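第四章　电价方案的录入与切换

本章适用于 Miltley 公司的 Pedano 家用分时电价终端。安装和接线见第三章,如果您是直接翻到这里来的,请先确认墙上那台终端已经通电。跳过第三章的用户很多,客服对此已经心平气和。

开始之前,请准备好:
最近一期电费账单(纸质或电子版均可,请选一张您看得清的);
供电公司发布的现行电价表;
随机附送的管理卡,卡背面印有初始管理码;
半小时不受打扰的时间。家里有小孩的,可以改在晚上九点以后进行。

4.1　进入方案菜单

1. 长按终端右侧的“方案”键,直到屏幕出现横条。松手太早会进入亮度设置,松手太晚会进入语言设置。如果屏幕忽然变成了葡萄牙语,再长按一次,选择列表最末一行即可回到中文。

2. 输入初始管理码 2513。首次登录后系统会要求您修改。请不要改成门牌号,也不要改成 2513。

3. 在“费率类型”中选择与账单一致的一项:
单一电价:全天一个价,适合喜欢简单生活的人。
峰谷电价:白天贵,夜里便宜,适合愿意半夜洗衣服的人。
阶梯电价:用得越多,单价越高。
混合电价:以上几种叠在一起。账单超过一页的,多半是这一种。

注意:费率类型一经保存,当月不可更改。终端会弹出两次确认,第二次的“确定”和“取消”位置与第一次相反。这是设计部门的决定,我们提过意见。

4. 按“下一步”。屏幕右上角的小房子图标变为实心,表示类型已保存。图标仍为空心的,请回到第 3 步。

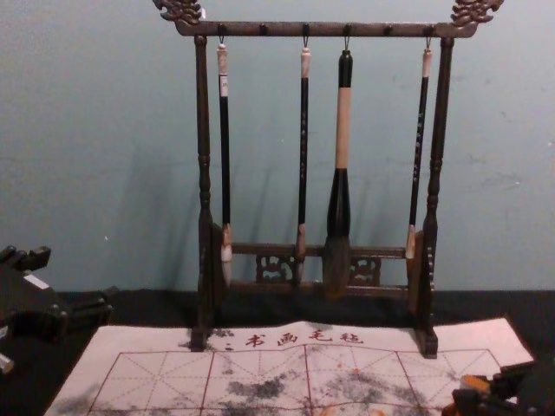 4.2　录入单价

1. 选择“手动录入”或“从 Flenirden 同步”。Flenirden 是配套的手机程序,同步需要终端与手机处于同一无线网络。手动录入则只需要手指和耐心。

2. 手动录入时,按账单上的顺序逐项输入。单价以“元/千瓦时”为单位,保留四位小数。账单上若写的是“分”,请自行除以一百。曾有用户忘了这一步,当晚收到终端发出的巨额电费预警,随后把全家的冰箱都拔了。

3. 录入附加费。各地名目不同,常见的有基金、附加、代征和调整。终端设有四个附加费栏位,名称可以自己起,最多八个汉字。栏位名称不会上传,您可以在这里如实表达看法。

4. 设置各时段的起止时间。时段之间不得重叠,也不得留空。若 22:00 至 22:30 没有归属,终端会在这半小时里按最高价计算。它对人性的估计一向保守。

5. 按“校验”。校验通过,屏幕显示绿色对勾。校验失败,屏幕显示错误码:
617:时段重叠或留空,返回第 4 步。
288:单价超出合理范围,检查小数点。
99:原因未知。请重启终端。重启后仍为 99 的,请再重启一次,然后再打电话。

小心:校验过程中请勿拔下电源。数据不会因此损坏,但您需要把第 1 步到第 4 步重新做一遍,到那时您对本手册的态度可能会有变化。

4.3　应对调价

电价会变。变动的消息通常先出现在晚间新闻里,随后被否认,随后被推迟,最后印在账单上。终端只承认账单,因此请按下面的步骤操作,不要因为看了新闻就提前改动。

1. 拿到正式的调价通知后,进入“方案”菜单,选择“新建预约方案”。旧方案会保留,切勿直接覆盖。

2. 输入生效月份。以一月生效为例,应填“01”,终端会在当月首日零点自动切换。若通知写的是“自下一抄表周期起”,请以抄表日为准。抄表日印在账单左下角,字号比较谦虚。

3. 输入新单价,步骤同 4.2。

4. 若调价被推迟,进入预约方案,把生效月份往后改。此操作不限次数。软件早期版本只允许改三次,试用期还没过完就不够用了。

5. 若调价被取消,选择“归档”。建议不要删除。Cosgrove 试点小区的用户曾删掉一份已取消的方案,隔月又原样录了回来。
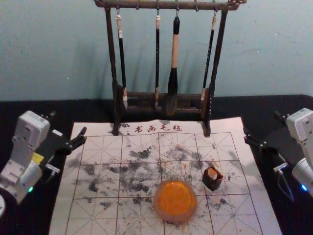 图 4-2　木制笔架与悬挂的四支毛笔

4.4　查看预估账单

1. 在主屏幕按“本月”。屏幕显示截至昨天的用电量和预估金额。今天的数据要到明天才有,按多少次“刷新”都一样。

2. 按左右键切换“按当前方案”和“按预约方案”。两个数字之差,就是下一次调价对您家的影响。建议坐着看。

3. 需要与家人讨论的,可选择“导出明细”,文件会发送到 Flenirden。明细按时段列出用电量,不列出用电的人。终端没有追究责任的功能,今后的版本也没有这方面的计划。

4. 预估金额与正式账单不一致时,请依次检查:
抄表周期是否跨月;
附加费是否漏填;
补贴或减免是否已录入“优惠”栏;
上一期是否有欠费结转。
都检查过仍然对不上,以供电公司的账单为准。终端可以不服,但没有申诉渠道。

提示:预估金额仅供家庭内部参考,不能作为缴费、报销或与房东交涉的依据。租户尤其请留意最后一项。

4.5　设置预警

1. 进入“预警”,选择“金额”或“电量”。阶梯电价用户宜选“电量”,这样在跨入下一档之前就会得到提醒。

2. 输入阈值。阈值设得太低,终端每月月初就会响;设得太高,它会一直沉默到账单寄来。第一个月可以先按上期用量填写,之后再慢慢调。

3. 选择提醒方式:屏幕闪烁、蜂鸣或手机推送。蜂鸣的音量分三档,最低一档足以叫醒隔壁房间的人,最高一档我们只在测试间里用过。

4. 设置静音时段。静音时段内触发的预警会存下来,静音一结束就集中播放。如果您不想在早上七点听到一整夜的坏消息,请同时勾选“合并提醒”。

4.6　常见情况

屏幕上的时间快了一小时。
检查“地区”一项是否选对。本机保留了夏令时选项,供仍在使用夏令时的地区开启,其他地区请关闭。

切换方案后金额反而变低。
先别高兴。请核对小数点,再核对“优惠”栏是否重复填写。两处都没有问题,再高兴不迟。

忘记管理码。
同时按住“方案”与“本月”键开机,屏幕会显示一串恢复码。把恢复码报给客服,客服会回给您新的管理码。所有已录入的方案仍会保留,预警设置则恢复为出厂状态,包括蜂鸣音量。出厂状态是最高一档。

家人擅自修改了费率。
在“记录”中可以查到修改时间。管理码请另行更换,并换一个存放管理卡的地方。冰箱门上不合适。

本章由 Ignacio Domínguez 编写,中文版按国内账单格式作了调整。与供电公司缴费系统对接的内容见第五章,请在完成 4.2 的校验之后再阅读。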